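How to write to your member of parliament so the letter gets read

Before you begin, find out which electorate you live in. Boundaries have moved since October, and on our side of the river the houses in Masanja now vote with Truleck.

1. Put your full name and street address at the top. An office will usually answer its own voters first.

2. Name the matter in the first line. If it is a bill, give its title. If it is a local thing, such as the Onar bus, say so.

3. Ask for one action only. "Please vote against clause 6" is a good request. "Please do something" is not.

4. Write in your own words. Dezső Kerekes and I once collected 474 signed form letters and we received one reply for all of them. Sharon Ndung'u wrote 200 words by hand and was invited to a meeting.

5. Be polite, also when you are angry. The person who opens the envelope did not make the law.

6. Keep a copy, and write again after a month if you hear nothing.

Letters to a minister go the same way, but send a copy to your local member too.

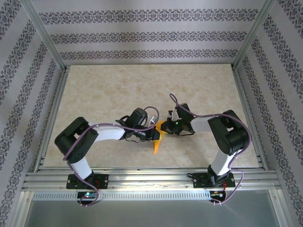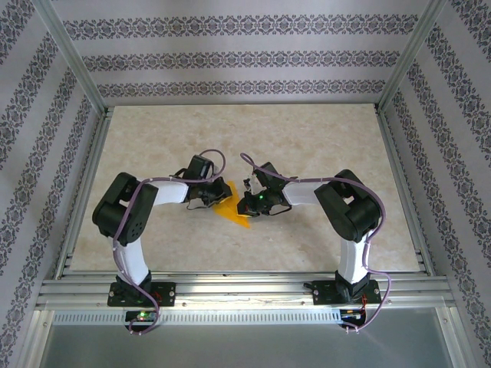
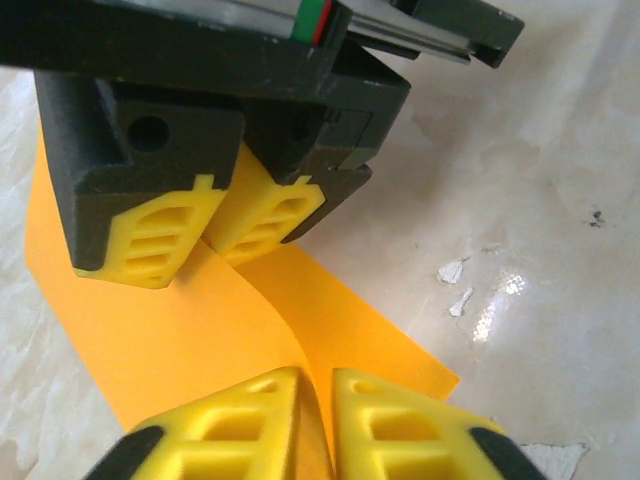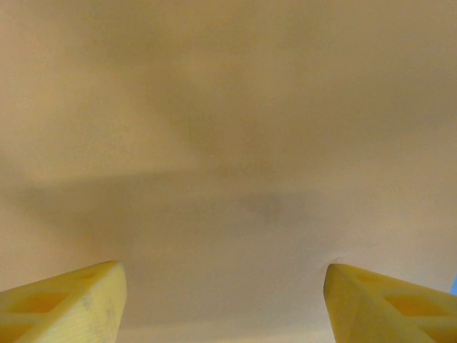 Robot grippers at the work surface, four views.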